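Staltside Tapes: a data card for 712 home-recorded piano pieces

Version 5, 13 March 2018

What you get

Staltside Tapes is a collection of 712 short solo piano recordings, with score files for most of them and plain text notes for all of them. The music was written and played by Pirmin Bachmann over many years, nearly all of it on the same Trummer upright, and we are so happy to finally have it in a form other people can listen to, study and cut up!

The audio is stereo WAV. File names start with the reel name, then the take, then a working title if the reel had one (a lot of them didn't, so expect plenty of "untitled slow" and "untitled slow again").

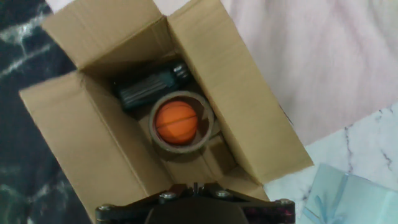

Reels came to us in several batches, and the reel name tells you which batch a piece belongs to. Names starting with P are from the Pamura sessions, names starting with H were made at Hekotico, and everything else was recorded at home. Please keep the prefix if you rename files, as the notes refer to it all the time. If you'd like to lend us a reel we don't have, just put each reel in its own sleeve first and write to Kerttu Oksanen before you mail it.

Folders

audio: the recordings, one folder per reel
scores: MusicXML and PDF, checked by ear against the take
notes: one text file per piece with key, tempo and anything written on the reel
extras: false starts, room noise and a lovely long stretch of pedal creaks

How the transfers were made

1. Each reel was played once at low volume to check the speed.
2. The full transfer was done flat, with no noise reduction. Hiss is part of it, and we like it that way.
3. Kerttu split the transfers into pieces by hand and listened to every cut on headphones.
4. Pirmin went through the titles and fixed the ones he remembered. 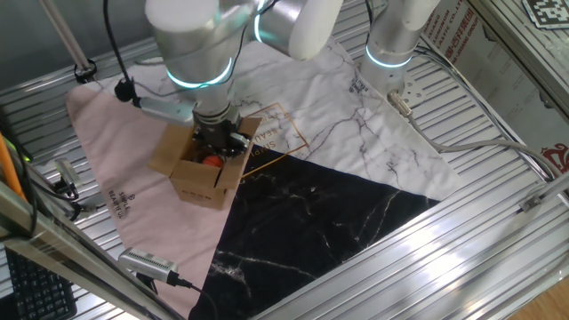
Known problems

Tuning drifts on the older home reels, by up to 5 cents within a single piece. The tempo marks in the notes are averages, so don't use them to line up a click track. Two of the Pamura reels have a dropout in the left channel, marked "drop" in the notes.

Using the music

Play it, sample it, arrange it for accordion! All we ask is that you credit Pirmin Bachmann and name the reel. If you make something from the collection, send Kerttu a link and she'll add it to the list in the extras folder.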